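What changed for us when the kitting line got its arms

Nov 12, 2019

I work at Maddocks, in the building people here still call the Julmont side. We pack and kit household goods for other companies. When I started, a kit was a person, a bench and a paper list. In April the first two robot arms went in on the kitting line, and several people have asked me since then what it is like, so I am writing it down once.

What happened to the jobs

There were 70 of us on the floor before the arms and there are 70 now. I put that first because it is the first thing my family asked. The mix is different, though. Three people came off the kitting line. One went to returns, one went to the dock, and I went to what the sign-up sheet called "demonstration work."

Returns is harder on the feet. Alun Bowen, who took that move, says he would go back to kitting tomorrow if there was a spot. I don't think he is wrong to feel that way. He knew his bench, he was fast, and the bonus was tied to speed. The bonus got folded into the hourly rate in the spring, and for the fastest people that worked out to a small cut. Management has never said so in plain words and I think they should.

What I do now

The arms don't get typed instructions for every item. They learn from a person doing the task with the same kind of gripper in each hand, over and over, with the things in slightly different places each time. I am one of the people who does that. The system is called Braltura and I have no opinion on the name.

A task can be very small. One of last month's was a wire basket and a dark crumpled ball, and that was the whole list for the morning. You set them out, get your grippers to the start position, do it, and set them out again.

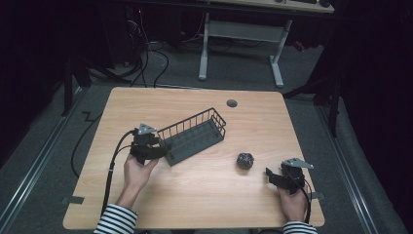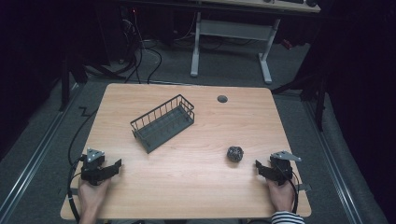 The parts that took getting used to

Speed was the hard one for me. On the line I was proud of being quick, and when I moved over I did everything quick. Parvathi Rao, who trains the demonstrators, sat with me my first week and had me slow down until it felt silly. A jerky move teaches the arm a jerky move. If I fumble and then recover, we mark it as a recovery, and those get kept too. If I fumble and quit, it gets thrown out.

My wrists were the other thing. The grippers are not heavy when you pick them up, but you hold them out in front of you and squeeze all morning. We had no break schedule at first, since this was a new job and the old schedule was written for the line. Sioned Foulkes brought it up at the shift meeting and we now stop after every three sets. That should have been in place from the first day.

You also have to watch the cables. I have learned to check where mine are before I start a set. It is a habit now, like looking down before you step off a curb.

Then there is the question of what counts as a good day. On kitting I could tell you my number. My best shift was 590 kits and I still remember it. In this job there is a count on the screen, but a high count with sloppy sets is worse than a low count with clean ones, and you don't find out which you had until Parvathi's review comes back.

What the line is like

I still walk through kitting on my way to the break room. It is quieter. People there used to talk across the benches, and with the arms in the middle there is more distance between them. Tudur Lloyd runs that end now and spends most of his shift clearing jams and refilling bins. He likes it more than he expected, mainly for the variety. He also says he goes home with less to complain about and his wife has noticed.

The arms are good at boxes and bad at anything that bends or tangles. Those kits still go to the hand benches - the Vultlow orders are almost all done that way - and I would guess that lasts a good while yet.

I get asked if it bothers me to teach a machine my old job. Some days it does. The pay is the same, I am off my feet more, and I have a say in how the tasks are set up, which I never had before. I have asked for it in writing that demonstrators keep their grade if the work dries up. Prys Rees in the office has the request and told me I would hear back before the end of the month. I will post again when I do.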